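The Spare Pack

Gladys Mosoti had run the battery shop in Zivomdale for 15 years, and she did not like to see the same pack twice. The one on her bench had come back from the clinic at Matubbar. It powered the vaccine fridge when the grid went down, and in May the grid went down most nights.

"It held 82 percent when I sent it out," she said.

Peninah Nyaga looked at the meter. "It says 71 now."

"Then one cell is dragging the rest."

They opened the pack and checked the cells in order. The first six were fine. Number 7 read low, and it went on dropping while Peninah held the probes to it.

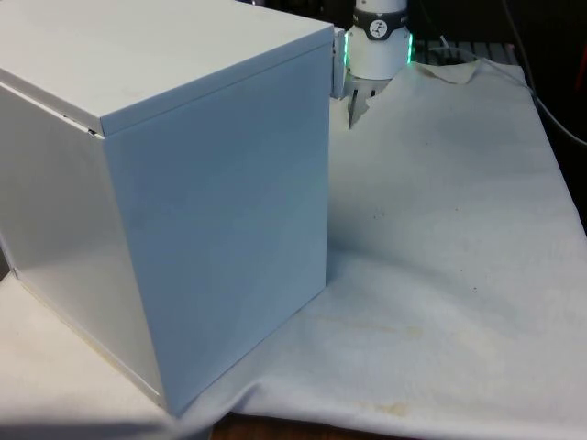 Gladys had no matching cell in stock. The supplier in Votik wanted two weeks. She thought about the radio she kept at home, which had been her father's and ran on a pack she had built for him from the same batch.

She drove home and came back with it under her arm.

"You listen to that every night," Peninah said.

"I can plug it in."

Peninah cut the old cell out and welded the new one in place. They put the pack on the charger and ate supper at the counter. At nine the lights went out, and Gladys got up to find the truck keys.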